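Equipment Review: The Ultitholm Wrist Camera and Finger Kit
Prepared for members of the Asitz Shared Workshop

Scope of the review

The workshop purchased one Ultitholm kit in February for the bench arm project. The kit contains a wrist camera, a mounting ring, two gripper fingers, a fixed overview camera and a control board supplied by Insaurralde. It is sold to home builders and small shops that already own an arm and wish to add pick-up work to it. The assessment was conducted by Melquiades Becerra, with electrical checks by Maxence Courtois. The kit was bought at the regular price and was not provided by the seller.

Assembly

Mechanical assembly took one evening. The parts fit correctly, and the printed manual is clear up to the section on cable routing, where two of the drawings appear to belong to an earlier version. Members should route the camera lead before tightening the ring – the reverse order requires the whole wrist to be taken apart again. One screw in the spare bag had a damaged head. Kenumano, the distributor, replaced it by mail.

Wrist camera
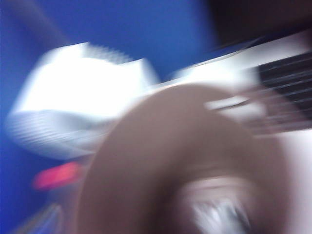 The exposure setting deserves the most attention of any item in the menu. As delivered, the camera selects a long exposure under ordinary room lighting, and pictures taken while the arm travels suffer for it. Smearing can be severe enough that a black slatted part at the right of the view is reduced to soft dark stripes, and a small red patch against the blue carries no usable outline. Becerra recommends setting the exposure by hand and adding a bench lamp. The manual mentions this option in a single line on its last page.

Overview camera

The second camera is fixed beside the bench and connects to the same board. Its bracket is stiff and held its position through 50 cycles of the arm without adjustment. The supplied cable is short for a full-size desk, and the workshop has ordered an extension.
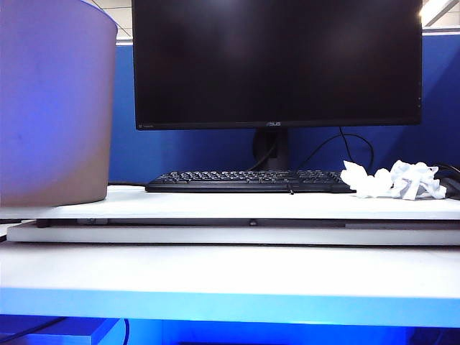 Focus is set by a ring on the lens, which turns smoothly but has no lock. A small piece of tape has served well enough. Color is acceptable under fluorescent lighting, although strong blue light shifts white surfaces noticeably and the automatic white balance is slow to respond. Courtois found no fault in the power supply and measured no unusual heating at the board.

Fingers and grip

The fingers taper to a point, and the blue one has a slightly glossy finish. Soft, light material such as crumpled tissue was chosen as the main test, being harder to hold cleanly than a block. In 200 attempts with the factory settings, the arm lifted the tissue 77 times. Lowering the closing speed helped. White tissue on a white surface remains difficult for the camera to separate, and a darker mat is advised.
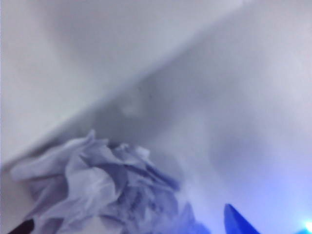
Recommendation

The kit is approved for continued use by members who have completed the bench arm orientation. It is well made for its class, and the fixed camera is the stronger of the two. Beginners may find the exposure menu discouraging – a printed sheet with the workshop's settings is kept in the drawer under the bench. A second kit will not be ordered until the revised manual is available.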